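Stops, searches and complaints: keeping the paperwork straight at home

By Arif Santoso
Updated 6/17/25

Most people who are stopped by the police drive off again in a few minutes and never think about it. Some come home with a slip of paper, a notice to produce documents, or a feeling that the officer went too far. What happens to the paperwork in the next day or two matters a good deal, and most of it happens at the kitchen table. These are tips for the household end of things. They cover England and Wales and they don't replace a solicitor.

The car folder

Buy a thin plastic wallet with a popper. I use a Bridico one, A5, which fits a small glovebox without folding. Put in it a copy of the insurance certificate, a copy of the current MOT result, and a card with the breakdown number and one contact at home. Keep the originals indoors. The logbook (V5C) should never live in the car, as a thief would be glad of it.

Add a short pencil and four or five blank index cards. Pens dry out in a cold car and burst in a hot one.

Write the date of the next MOT on the outside of the wallet. If your insurance renews in October, swap the copy the same evening the new certificate comes through. People carry last year's certificate for months and then spend ten minutes at the roadside trying to find the new one on a phone with no signal.

What to note down straight away

Once you are parked somewhere safe, or as soon as you are through the front door, write down:

The time and place of the stop. A junction or a shop name is better than a road name on its own.
The shoulder number of each officer, and the station if it was given.
The reason given for the stop, in the words used as near as you can get them.
What was searched: you, the car, a bag, the boot.
Anything taken, and whether you were given a receipt.
Who else was there.

Do this before you ring anyone. Telling the story three times changes it. Write in pencil on the index card first if you have to, then copy it out in full on lined paper, date it and sign it. Keep the card as well, even if it is scruffy. The first note is the one that counts for most later on.

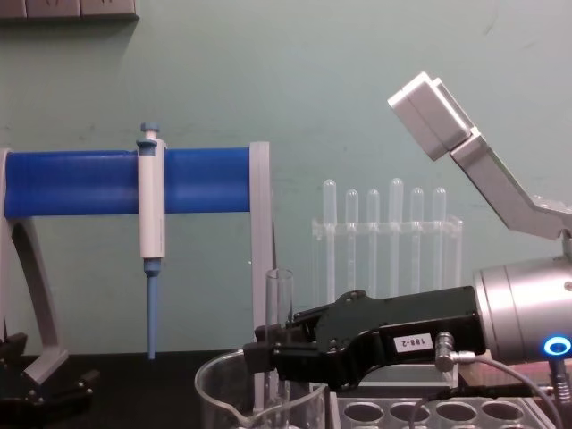
If you had a passenger, ask them to write their own note in a different room and without reading yours. Two accounts that differ on small points are quite normal. Two that match word for word look as though they were written together.

Leave out opinions for now. "He was rude" is less use than the sentence he said.

The search record

If you or your vehicle were searched, you can ask for a copy of the record. It may be given on the spot as paper, sent by email, or you may get a reference to quote at a station. You normally have three months from the date of the search to ask for it. Put the request in writing and keep a copy.

The paper slips are often thermal or carbon copy and both fade. Photograph the slip front and back on the day, in daylight, laid flat on a plain cloth. Then put it in a paper envelope. Plastic pockets can lift the print off thermal paper, and a radiator shelf or sunny windowsill will turn it blank or black. A friend in Stendside kept hers on the fridge under a magnet and by the end of the summer only the top line could be read.

Don't laminate it. The heat ruins it at once.
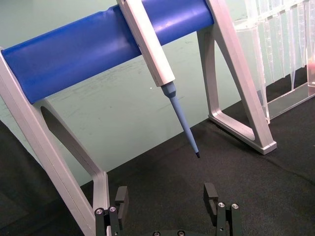

Pipette hung on the blue bar of its stand

A file for the complaint

One lever arch file is enough for almost any complaint. Use dividers and label them in large letters: Notes, Records, Letters Out, Letters In, Medical, Receipts. Put the newest sheet on top in each section.

At the very front keep a single sheet with a running log. Each line gets a date, who you spoke to, how (phone, email, in person), and what they said they would do. Leave a blank line under each entry for what they did do. When I went through a neighbour's file with him in Studside, the log had 17 entries over five months, and four of them were promises to ring back. That log did more for him than the long letter he'd been working on.

Number the pages in the bottom corner in pencil. When you write a letter you can then refer to page 12 of your own bundle and find it again.

Keep reference numbers exactly as printed. If the force's letter says 2643 with a stroke and two letters after it, copy all of it, every time. Half a reference can send your letter to the wrong desk.

Copies, phones and dashcams

Footage is the thing most often lost. Many dashcams record in a loop and write over the oldest clips, and on a small card that can be a few hours of driving. Take the card out on the day – with the power off – and copy the whole folder to a computer and to one other place, such as a memory stick kept in the file. Don't trim the clips or rename them. Put the card in an envelope with the date on and buy a new card for the camera. They are cheap.

Check the clock on the dashcam. If it is an hour out because of the change to summer time, write that down and leave the clock alone until you've made the copy.

Phone pictures should be sent to yourself by email at full size. Messaging apps shrink them and often strip out the time.

If the stop was outside a shop or a garage, go in within a day or two and ask politely whether their camera covers the pavement and how long they keep recordings. Some keep them for a few days only. Ask them to save it. They may well say they can only hand it to the police or a solicitor, and that's fine as long as it is saved. Body-worn video is held by the force. Ask for it in writing and give the time, the place and the shoulder numbers from your note. 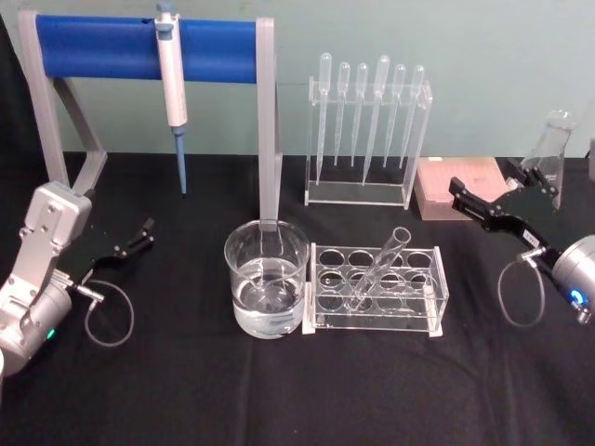
Bruises, clothing and damage

See a GP, a pharmacist or a walk-in centre if you were hurt, even slightly, and say how it happened so that it goes in the notes. Photograph marks the same day and again on the second and third days, as bruises come up late. Put a ruler beside the mark.

Torn or stained clothing goes unwashed into a paper bag, folded once. Carrier bags sweat and things go mouldy inside. Write on the bag before you put anything in it, as writing on a full bag tends to go through the paper.

For a vehicle, take each damaged part from close up and then from far enough back that the whole door or seat can be seen. Get a written quote before any repair. Keep the broken trim clips. They weigh nothing and go in an envelope in the Receipts section.

Anything swallowed

If anyone was told or made to swallow something during a stop, treat it as a medical matter first. Ring 111, or 999 if they are drowsy, confused, sick or short of breath. Tell the staff what it was and how much, as far as you know. They are there to treat the person. The notes can wait an hour in that case.

Writing the letter

Keep it to two sides. Start with the date, time and place, then what happened in order, then what you want done. Short paragraphs, numbered. My own first one ran to nine pages and I cut it down to 777 words, and it was the better for it.

Read it aloud the next morning before it goes. Send copies of papers and never originals. If you post it, get proof of posting from the counter and staple that to your copy.

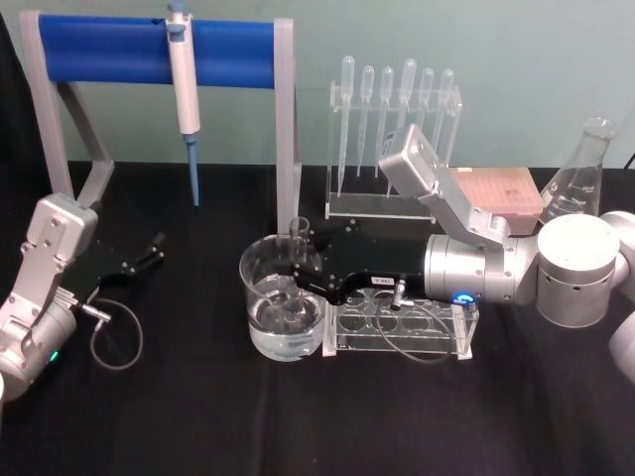 How long should I keep the file once the complaint is closed?

Six years is a sensible rule. Some claims have much shorter limits, so speak to a solicitor early if you think you may want to bring one, and don't wait for the complaint to finish first. After six years, shred anything with an address or date of birth on it and keep the final letter.

Where to keep it all

A shelf in a dry cupboard, off the floor. Lofts are too hot and sheds are too damp. Tell one other person in the house where it is and what it's for. If you share the house with small children, put the memory stick in a zipped pocket and the file up high.

The car folder goes back in the glovebox, with fresh index cards.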